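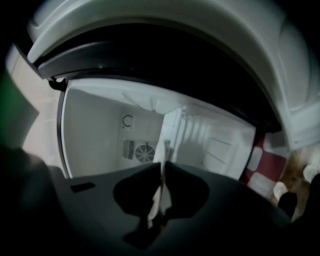 White appliance with a black door seal.

Print | E-mail

Rosta is a television drama produced by Amora. It follows Erzsébet Gál, a widow who runs a boarding house in the town of Wonov, and her two daughters. The series ran for 242 episodes and was shown on weekday evenings. Ildikó Bodnár played Erzsébet through the whole run. Csenge Hajdu left the role of the elder daughter after the second season and was replaced by Emese Antal.
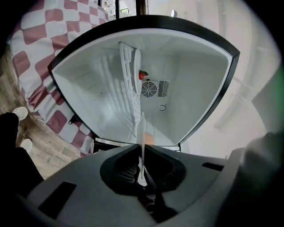

Page last changed in March

Szabolcs Bakos wrote most of the first season and returned for the finale. Early episodes dealt mainly with a disputed will. Later ones moved to the rival Major family, whose son marries the younger daughter in episode 96 of the repeat numbering. The repeats were cut into 346 shorter parts.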